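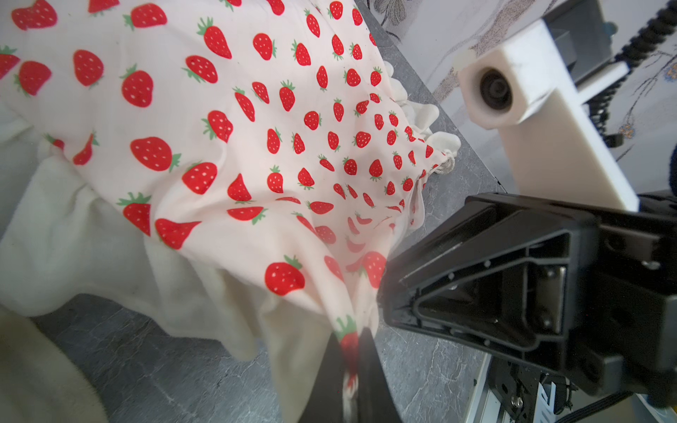 Strawberry-print cotton in the grip of the Tukareck arm.

Can a robot do the laundry yet? Getting closer! Kazue Sekiguchi and Aiman Oei have spent the winter teaching theirs to handle soft stuff, and cloth is a beast – it creases, it slides, it never sits the same way twice. Out of 14 tries at folding a hand towel last week, the arm managed 11, which had the whole lab cheering. Fitted sheets are still hopeless (mine too). Kazue wants to try socks next, and we can't wait to see it.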